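Clotcombe 慈善越野接力赛　常见问题

报名与名额

报名什么时候截止？
7月21日（星期二）23:59截止，以系统收到付款的时间为准。候补名单同时关闭，逾期不补录。

总名额是多少？
393人。两人一队，余下一个名额分配给单人体验组，由抽签决定。

可以单独报名后由组委会配对吗？
可以。报名时勾选“待配对”，并填写最近一次20公里以上比赛的成绩。系统按成绩接近程度配对，结果以邮件通知。收到通知后三天内未确认，视为放弃配对，报名费退还一半。

队友临时受伤，能换人吗？
赛前七天以前可在报名后台自行更换。七天以内须发邮件申请，并附新队员的体检证明。起跑当天不接受换人。

筹款

有最低筹款额要求吗？
每队2000元。报名费不计入筹款额。

善款交给谁？
全部转入 Frade 基金，用于本地山地救援队的装备更新和急救培训。支付通道手续费由赛事方承担，不从善款中扣除。

筹款未达标会被取消资格吗？
不会取消当届资格。差额可在赛后至11月底前补足，逾期未补的队伍下一届不能优先报名。

路线与关门时间

路线如何划分？
第一棒由 Clotcombe 镇广场出发，沿河谷上行至 Cluvar 垭口；第二棒由垭口翻越北侧山脊后返回镇内。第二棒下坡较长，碎石路段集中在后半程，分配棒次时应考虑队员的下坡能力。

交接如何判定有效？
两名队员须同时位于交接区内，完成腕带交接，并先后通过计时垫。区外交接一次，加罚五分钟；第二次不计成绩。

关门时间怎么算？
以全体发枪时间起算，与个人过线时间无关。第一棒未在关门前到达垭口的，由收容车送回，第二棒不再出发。

天气恶劣怎么办？
阵风超过安全阈值或出现雷电预警时，启用低海拔备用路线。备用路线的轨迹文件与正式路线一并提供，两份都应提前导入手表。

装备与计时

强制装备有哪些？
防风外套、保温毯、哨子、头灯、满电手机，以及至少500毫升的盛水容器。两名队员各自携带，不得共用。检录时逐项核对，途中可能抽查。

可以使用登山杖吗？
可以，交接区内须收起。杖尖须装橡胶套。

计时芯片在哪里归还？
终点右侧的 Raladau 计时帐篷。芯片丢失收取134元。

成绩有误如何申诉？
成绩公布后48小时内提交书面申请，写明号码、棒次和有异议的分段。有手表轨迹的请附原始文件，截图不作为依据。
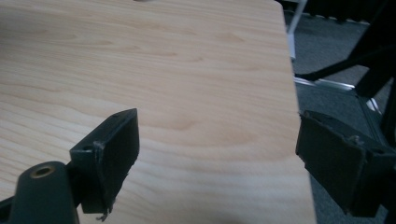

完赛纪念牌是否统一制作？
规格统一，每名完赛队员一块，号码和净成绩在赛后刻制，随成绩证书寄出。木料为天然材质，木纹和色差不属于质量问题：浅色板面上可能有波浪状的长纹，也可能像图中那块板一样，夹着几处颜色稍深的椭圆形节疤状纹样。不接受按纹理挑选或更换。刻字内容有误的，收到后14天内来信，核实后重新制作，原牌无须寄回。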